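Waterfront Robot Open Day: Your Questions Answered
Last updated Jul 26, 2018

Is the open day free, and do I need a ticket?

It's free, and you can simply turn up. We do ask families and groups of more than 4 to drop us a note through the contact form beforehand, only so we can spread people over the morning and afternoon walks and nobody ends up squinting at a robot from the very back of a crowd.

Where do I go when I arrive?

Come to the Brisano building at 1151 Vanbridge Road and follow the chalk arrows around the side to the welcome table. You'll get a name sticker, a cup of coffee if you'd like one (there's cocoa too), and a little map of the route. The promenade is a short stroll from there, and one of us will walk over with each group.

What will I see the robot do?

Mostly, you'll see it travel! Our robot is called Fodonis, and its job on the day is to make its way along the waterfront by itself while you walk behind it with your guide. It has to keep to the pavement, stay clear of the railing on the water side, and be polite to joggers, strollers and dogs. That may sound simple, but the ground changes along the way, and so does whatever borders it, and we love talking about how a machine copes with that. Here are three views from the robot on the waterfront, with its own front parts just peeking in at the bottom:
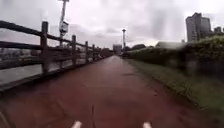
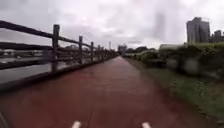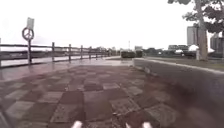
Does somebody steer it?

Not during the walk itself. Huiling Mao, who leads the demonstration, carries a handset with a stop button and can take over whenever she likes, and she will happily do so if the path gets crowded. She'll also show you what the handset does before you set off, so please ask her anything, however small the question seems.

What happens if it rains?

We go ahead in drizzle and ordinary gray weather, so bring a jacket with a hood and shoes with a good grip. Thunder or a strong wind off the water is another matter, and in that case we'll move everyone indoors to the Guo Room, where you can watch recordings of earlier runs and ask the team about them. When we ran the first open day in March, the indoor session went so well that some visitors had to be gently reminded to go home for supper.

Can my children come along?

Yes, please bring them! Children under 12 need a grown-up with them the whole way – we're next to open water, after all. There is an activity table in the Guo Room for little ones who have had enough walking, with paper mazes and crayons.

How close can I get?

We ask everyone to stay 2 big steps behind the robot while it's moving, and not to jump out in front of it to see what it will do (we know it's tempting, and there's a part of the indoor session where you can try exactly that). Once it has been parked and switched off, you're welcome to come right up and have a good look.

Can I take photos and video?

Of course. We only ask that you check with other visitors before posting pictures with their faces in them.

Is the route all right for wheelchairs?

The guided route is step-free from the welcome table to the turning point and back. If you'd prefer a shorter outing, tell your guide and we'll arrange for you to turn back early with one of the team.

I still have a question. Whom do I ask?

Call the front desk and ask for extension 1842, or leave a message if we're out on the path. Huiling listens to them at the end of each afternoon and will call you back.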